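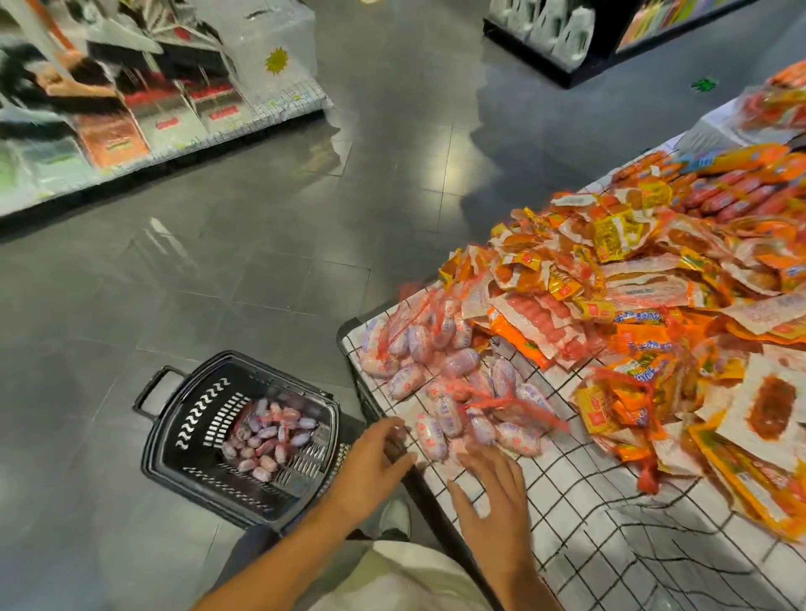 Lutfa Barua asked that the hand-sorting rules come before the arm settings, as operators kept skipping them, and the order has been changed.

Reading time: 3 min

4.3 Sorting mixed packs at an open bin

1. Set the Jekton controller to HOLD before anyone reaches into the bin.
2. Sort by hand. Keep single wrapped sausages apart from flat packets.
3. Free any netting that trails across the pile. Netting can snag a fingertip pad.
4. Place the basket on the floor, outside the marked reach of the arm.
5. Step back, then press RESUME. The arm waits 7 seconds.

CAUTION: Do not lean over the rim while the status light is green.

Note: Glossy film can cause false depth readings. If 3 picks in a row fail, return to step 1 and log code 17.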